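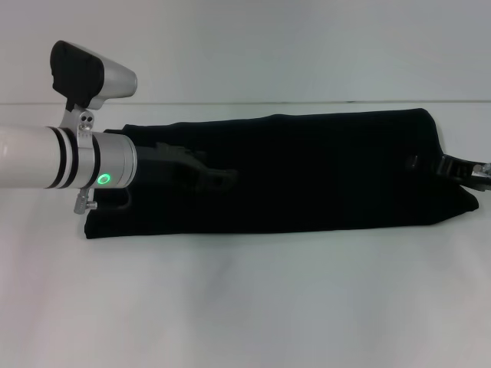 Ehsan Najafi wanted to know after the last session why black cloth was such a big deal, seeing as people have been dyeing wool dark forever and any old pot of walnut husks will do it.

Fair point, and it's where I want to start. Walnut gives you brown. A very deep brown, sure, but put it next to a true black and you'll see the difference right away. Getting a real black used to take work, and it cost money, and that's why so many portraits of rich people show them dressed in it!

Notes for week 8 – Dyes and Color in Everyday Cloth
October 2025
By Kianoush Fallahi

So how did they do it? Two main ways. One was to dye the cloth blue first (woad, later indigo) and then go over it with red and yellow until the whole thing read as black. Slow, and you paid for every dip. The other was oak galls and iron. Galls are the little round growths you find on oak twigs, full of tannin, and when tannin meets iron salts you get something very dark very fast. It's the same chemistry as old ink.

The trouble with iron is that it eats the fiber. If you ever handle an old tapestry you'll notice the dark brown and black outlines have crumbled away while the reds next to them look fine. I love this detail and I will bring it up again, sorry in advance. 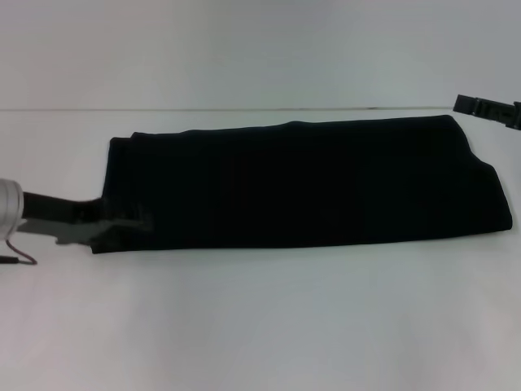
Then logwood came over from Central America and things got cheaper. Early logwood colors faded badly, and England banned it for a good long while, but with the right mordant it makes a lovely black on wool and silk. Cotton was always the stubborn one. The big change there was aniline black, patented in 1863 – it forms right inside the cotton fiber, so it holds on through washing.

For next time, please read the mordant chapter (it's roughly 25 pages, mostly tables, you can skim those) and bring a scrap of undyed cotton or wool. Washed, please! Sizing in new cloth keeps the dye out and we'd all be staring at blotches.

Last updated: October 8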